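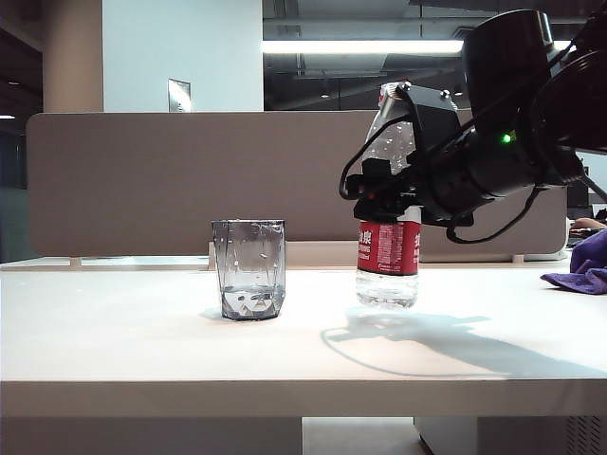
4. Water and glasses for the guest table

This section explains how to prepare the drinking water on the Skaltora table before the guests sit down. Please read section 3 (Cleaning the table top) first. The table top must be clean and fully dry.

You need:
One bottle of still water, closed
One drinking glass for each seat
Two soft cloths, one for glass and one for the table

4.1 Preparing the glass

1. Wash the glass by hand with warm water and a small quantity of dish soap. Glasses with a cut or faceted surface keep soap in the corners, so rinse them two times.
2. Dry the glass with the glass cloth. Hold it near the base and do not put your fingers inside.
3. Look at the glass against a window. In tinted glass a small crack is difficult to see – turn the glass slowly and feel the rim with the cloth, not with the bare finger.
4. Place the glass on the table, at least 5 cm from the front edge.

CAUTION: Do not use a glass with a chip in the rim, even a very small one. Put it in the box marked Gokley and take another.

4.2 Opening the bottle

1. Stand the bottle on the table and wipe it from the neck to the base.
2. Hold the bottle at the neck, where the plastic is more stiff. If you press a thin bottle in the middle while you open it, the water can jump out.
3. Turn the cap slowly to the left. Put the cap on the tray with the open side up.

Note: If the cap turns without resistance, the seal was already open. Do not serve this bottle.

4.3 Pouring

1. Lift the bottle with one hand and keep the other hand free.
2. Bring the neck over the glass. The neck must not touch the rim.
3. Tilt the bottle little by little. For the first serving pour 60 ml only. The guest will ask for more if it is wanted.
4. Bring the bottle upright again and wait for the last drop before you move it away from the glass.
5. Put the bottle down to the right of the glass, with the label to the guest. Leave a space of one glass between them, so that a hand can pass.

CAUTION: Do not fill cut glasses to the top. They are heavier than they look and a wet surface can slip.

4.4 After the meal

Close the bottle and write the table number on the cap. Water that stays in the glasses goes to the plants or to the sink, never back in the bottle. Empty bottles are pressed flat and go in the Pladon bin near the door.

For new glasses, please write to Imelda Ignacio and give the article number 866. Questions about water delivery go to Mark Anthony Marquez.

Section last changed: 02/01/2020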